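Maps & Open Data | Features

The footpath that wasn't there

November
Words by Rasa Šimkus

At seven in the morning the car park at Tomwood is grey and dripping, and Kęstutis Bite is already happy. He has found a stile. It is not on the county map, it is not on the walking map sold in the village shop, and until he gets back to a warm room this afternoon it will not be on any map at all.

"Look at the state of it," he says, with real love, and pats the top bar. Then he taps his phone, takes a reading, writes "stile, two steps, dog gate missing" in a notebook with an elastic band round it, and we set off up the hill.

I had come to Tomwood expecting a story about computers. I went home with muddy knees and a new habit of reading signposts out loud. The Reseteo project is a loose band of walkers, cyclists and map lovers who are redrawing the paths of one river valley from scratch, and giving the result away for anyone to use. When I joined them they had walked 66 routes. There were 73 on the list.

The trouble with old paths is that they move. A farmer shifts a gate, a stream takes a bank, a hedge grows out and everyone starts walking on the other side of it. The official line stays where it was drawn, often in the middle of a pond. One route we followed that morning crossed a field on paper in a dead straight line, and on the ground it went politely round three sides, as it has done for longer than anyone I met could remember.

Reseteo records both. The legal line goes in as one layer and the trodden line as another, and you can switch either of them on and off. It sounds such a small thing! But stand in a wet field with both showing on your screen and you suddenly understand why you have been lost here twice before.

Layers are where the project gets really good fun. Underneath everything is a plain base map with water, woods and buildings. Over that sit the paths, and over those sit whatever people care about enough to collect. There is a layer of benches. There is a layer of places where you can fill a bottle. Rehema Muli has spent two summers on a layer of surfaces, which tells you whether a path is gravel, grass, boardwalk or the deep orange clay that pulls your boots off on the way down to Esquivel farm. She grades each stretch by pushing a loaded buggy along it. If the buggy stops, the stretch gets a red dash.

"I wanted to know where I could take my mum in her chair," she told me over soup. "The map said footpath. Well, thank you, but which bits of it?"

Her layer is the one people now ask for first. Switch on the surfaces, switch off everything with a step or a stile, and what is left is a thin green thread from the station to the old mill and back, 8 kilometres of it, all of it passable on wheels. I have lived near this valley for most of my life and had no idea.

Getting a line from a muddy field on to a screen takes patience. Satellite readings wobble under trees, and a single walk through Tomwood comes out looking like the work of a drunk spider. So every path is walked more than once, on different days and by different people, and the readings are laid on top of each other until a sensible middle appears. Then somebody compares it with aerial photographs, where there are any, and draws the final line by hand. Darius Bite does much of the drawing. He likes to do it late at night with the radio on, zoomed in so far that a single hawthorn fills half the screen.

He showed me a corner he had redrawn five times. I could not see the difference between the fourth and the fifth. He could, and after ten minutes of his pointing I nearly could too.

Names are harder than lines. The lane behind the church is Flavwood Lane on the sign, Flatwood Lane on the oldest map and "the Flav" to everyone who lives on it. Reseteo has a field for each. Search for any of the three and you land in the same place, and I think this is my favourite thing about the whole project. A map that knows what you call your own road is a friendly sort of map.
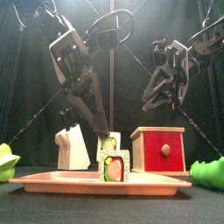 Kęstutis Juška thinks the walking map is the wrong place for nicknames, and wrote to the group to tell them so. His worry is the emergency services. If a caller says one name and the screen shows another, he argues, minutes are lost, and he would much rather see a single agreed name in large type with the others tucked away out of sight. The reply he got was long, friendly and full of links. The upshot is that the name on the sign now prints largest at every scale, and the nicknames only show when you zoom well in or search for them. He has since walked two routes himself, and sent back corrections to both.

That is how most things get settled here. Someone grumbles, someone tries a fix, and the fix goes live for a few weeks to see who shouts. All the old versions are kept, so anything can be put back, and I spent a very contented evening sliding the date back and forth and watching paths sprout across the valley like roots in a jar.

The finished layers can be opened in any ordinary mapping program or just looked at in a browser. If you use the paths as an overlay on your own background, pick the version with the clear background, or you will get a white sheet over your lovely aerial photograph (I did, and sat there for a while thinking I had broken it). The labels are a separate layer for the same reason. The print version comes out nicely on ordinary paper, and there is a black and white one for people whose printer has run out of everything else.

By three in the afternoon we had done the ridge, the quarry steps and a very boggy bit that Kęstutis insisted was a path and I will always believe was a ditch. We found one collapsed footbridge and four waymarks pointing the wrong way. He noted them all down.

On the way back to the car park we passed the stile again. A woman was climbing over it with a spaniel under one arm, and Kęstutis stopped to ask her what she called the field on the other side. She said Long Bottom. Her husband, coming up behind, said it had always been Sixty Acre, though it was nowhere near 60 acres. Out came the notebook, and both names went in.

More in Features
Drawing a town by bicycle
How to read contour lines without a headache
The parish that mapped its own trees
Old maps, new screens: lining up a scanned sheet
Letters: your favourite field names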